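Operators wanted for hand-guided and remote-control recording (clothing and storage tasks)

Drirnari, Wundovthorpe site
Posted 2022-07-15
Contract: fixed term, part-time or full-time
Reports to: Leena Miettinen, recording lead

You have probably seen the videos. A machine folds a towel, a voice says it learned to do so all by itself, and the towel is a very nice towel. We make robots do household jobs for a living and we don't believe most of those videos either. If you don't believe them, please read on. If you are hoping to work on a butler, you may find this post dull.

What we need is people who will show a robot arm how to do ordinary things, over and over, while the machine records the movement. At present the ordinary thing is a locker: coats on hooks, hangers, a shelf, a bin at the bottom. The arm has to reach in, take hold of a garment and move it somewhere sensible without dragging the rest along. A child of six can do it. We would like an arm to do it on a bad day, with a coat it has not met before, and we are not there. 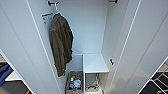

Coats are harder than they sound. Cups keep their shape and boxes tell you where their corners are, but a sleeve goes where it likes. Much of the job is deciding where to take hold, getting the gripper there by a route that doesn't catch on anything, and letting go at the right moment. You will do this in two ways. In the first you stand next to the arm and move it through the task with your own hands. In the second you sit at the Pivard desk with a pair of hand controllers and drive it from there, using the view from the head camera. The second is slower to learn and gives most people a stiff neck for the first week. We pay for that week like any other.

What the work is like

Each run is one attempt at one task. You do it, you mark it as good, poor or spoiled, you reset the locker and you start again. The present batch calls for 3000 runs, shared between the whole team. We would sooner have an honest "poor" than a flattering "good", and people who mark everything as good do not stay long. A poor run with a clear note is useful to us. A spoiled run that slips through teaches the arm to do something silly, and then someone has to go and find it.

You will also be asked to vary things. Hang the coat a bit crooked. Swap which hook it is on. Turn the hanger round. The temptation is to find one tidy way of doing the job and repeat it until you could do it asleep, which produces lovely figures and an arm that can only cope with your own tidy way. We have made that mistake already and paid for it.

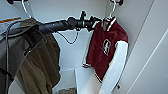 The gripper up against the maroon jacket near the collar, with the olive-brown one hanging alongside.

You should have

Steady hands and decent eyesight, with or without glasses.
Patience with a machine that is slower than you are.
Plain written English, enough for a two-line note that somebody else can follow.
The nerve to say that a task is badly set up, to the person who set it up.

You do not need a degree, a background in computing or any experience with robots. People who have worked in shops, laundries, theatre wardrobes or on a sewing floor tend to pick this up quickly. Gamers sometimes do and sometimes don't. We have no view on your hobbies.

What we can't promise

We can't promise that the work will lead to a post in engineering. It has done for two of our operators, and there are others it has not. We can't promise that the software will behave – the Liew recorder stops now and then and takes your last run with it, and you will be cross. Nor will we tell you that you are shaping the future. You are moving coats, carefully, and writing down how it went.

Hours and pay

Sessions last two hours, with a proper break between them, and nobody does more than two in a day at the remote desk. The rest of a full-time day goes on hand guiding, checking other people's runs and resetting. Pay is by the hour, the same rate for both kinds of work, and resets count as work. There is no bonus for the number of runs. We tried one in January and got a great many bad runs.

How to apply

Write to Leena Miettinen at Drirnari, Wundovthorpe. No CV is needed at this stage. Send us a page at most, telling us how you would hang up a wet coat using one hand, in enough detail that a stranger could copy you. We have 10 places. Those we like the sound of will be asked in for a paid trial on the arm, after which either side can say no.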